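Folding Plastic Bags So They Stay Folded

I used to stuff every shopping bag into the drawer under the sink, and by January the drawer wouldn't close (my neighbor Sunee had the same trouble, bless her). Folding them takes a minute or two while the coffee brews, and I find it rather soothing!

Clear a good stretch of counter first and wipe it dry. Lay the bag down and smooth it from the bottom toward the handles – slowly, so the air can get out. Fold it lengthwise twice, until you have a long strip, then turn up the bottom corner into a triangle and keep turning, over and over, up to the handles. 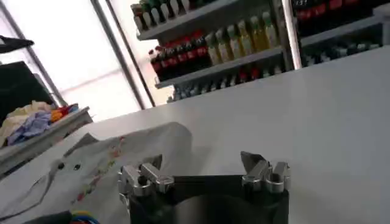
A thin patterned bag on the counter, still with its creases.

Tuck the handles into the last pocket and press flat. I keep 29 of mine in an old cookie tin.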